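# Is a box-to-box midfielder wasted in a back three system?

**posted by stoketti_end**

I follow Lonora, have done since I was a kid, and we've spent the whole spring being linked with the same midfielder from Ticona. He's a runner. Gets into the box, gets back, fouls people, does it again. Fans on our board are split because our coach plays 3-4-3 with two in the middle, and half of them say a guy like that leaves your other midfielder alone every time he goes forward.

I watched him twice in May and I honestly couldn't tell. He looked great for 60 minutes and then vanished. Is that the system or is that just him? And would you pay real money for it?

## Replies

**hollus_away**

I had a season ticket at Hollus when we tried almost exactly this, so I have feelings! It can work, but your wide center backs have to step up into the gap when he goes. Ours wouldn't. They stayed home, the other midfielder had a field's worth of grass to cover, and we gave up the same goal over and over – cutback from the right, free shot from the edge of the box.

What fixed it for us was telling the far-side winger to tuck in whenever our runner went. It's ugly and the winger hates it, but the middle stops being a highway.
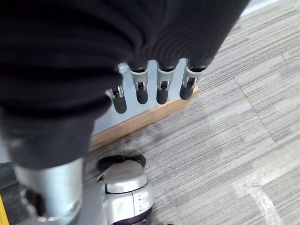 ## More replies

**backpostbandit**

no. waste of money. get a proper holder first

**lonora_since_forever**

Fellow sufferer here. I think the fade after an hour is the bigger worry. He has 117 league games behind him and I've seen maybe 2 where he was still making those runs at the end. Ticona take him off early a lot, so they must know it too.

That said, I'd still take him. We bring on fresh legs in midfield anyway, and our crowd (1,000 on a good night, let's be real) would love someone who shoots. Just don't expect him to sit. If the coach wants him to sit, buy somebody else.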